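Let people draw their own sheds
By Thaddeus Lindqvist

Kullard Council stopped taking hand-drawn plans for small backyard works in January. If you want to put up a garden shed, a carport or a pergola, you now have to lodge the drawing as a digital file through the Plavano portal, with layers, line weights and a title block set out the way the system likes them. I think this was a mistake and that the council should reverse it.

I worked as a building drafter for most of my life and I used the software every day. It is good software. For a house or a block of units I would not want to go back. But a shed is a rectangle on a bigger rectangle. The assessor needs to know how long it is, how high it is, how far it sits from the fence and where the water goes. A person with a tape measure, a ruler and an afternoon can put all of that on a sheet of squared paper.

Squares do most of the work. Say each one is half a metre and write that in the corner. Anyone who can count can then check the drawing, including the neighbour who is entitled to look at it.

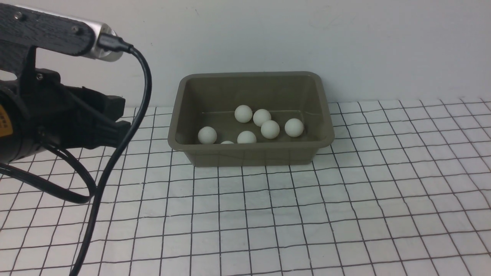 A black grid on white, spread across a tabletop.

My neighbour on Borkowska Street, Ravindra Jaiswal, tried to lodge plans for a shed in his back corner this year. He had drawn it himself, to scale, with the setbacks marked and the downpipe shown. I looked it over and could find nothing wrong with it. The portal rejected the scan. He rang a drafting service and was quoted $518 to trace it. The shed kit itself cost $3,645, so the tracing would have added about a seventh to the price of the thing, and the council would have ended up with the same information it had been offered in the first place.

He paid it. Plenty of people won't. They will put the shed up on a long weekend and say nothing, and the council will find out when the house is sold or when the run-off ends up next door. A rule that makes honest applicants pay extra and does nothing to the others is a poor rule.

The council's argument is that digital files are easier to store and search. That is true, and it can be met by scanning the paper at the front counter, as the planning desk did for years. The other argument is that hand drawings vary in quality. They do. So do digital ones. I have seen plenty of crisp, well-labelled files with the boundary in the wrong place, and a tidy line tends to be trusted more than it should be.

There is also some value in people measuring their own yards. You learn that the block is not square, or that the gate opens the wrong way for the mower. When I redid my laundry I drew the floor at full size and stood the actual tubs and baskets on it before I ordered any shelves. I moved one shelf six centimetres as a result and have been glad of it since.
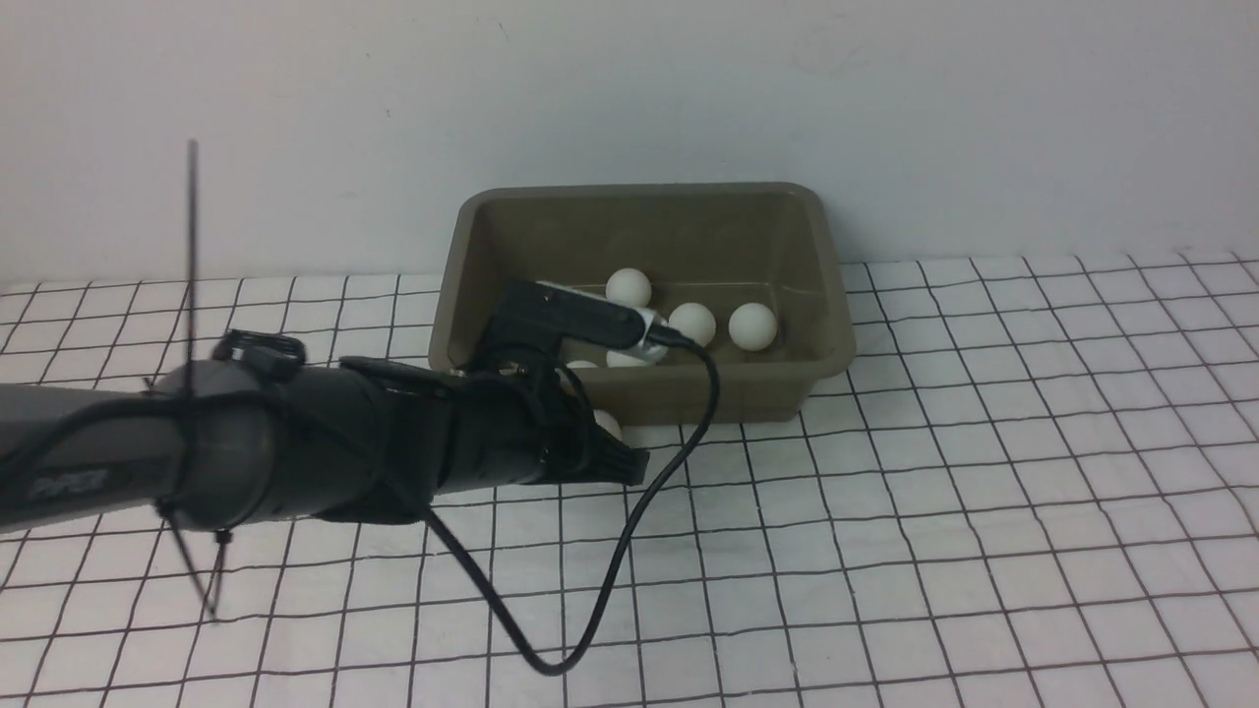
An olive-khaki tub on a grid-patterned surface.

What I would like to see is simple enough. For any structure under 54 square metres with no plumbing, accept a drawing on squared paper, in ink, with the scale and the north point shown. Publish a one-page sheet with a sample. Gredavia, just over the range, still does it this way and its officers will go through a pencil draft with you at the counter before you ink it in.

The portal rules are up for review in the spring and written comments are open to any ratepayer in the shire. Mine went in last week, by hand.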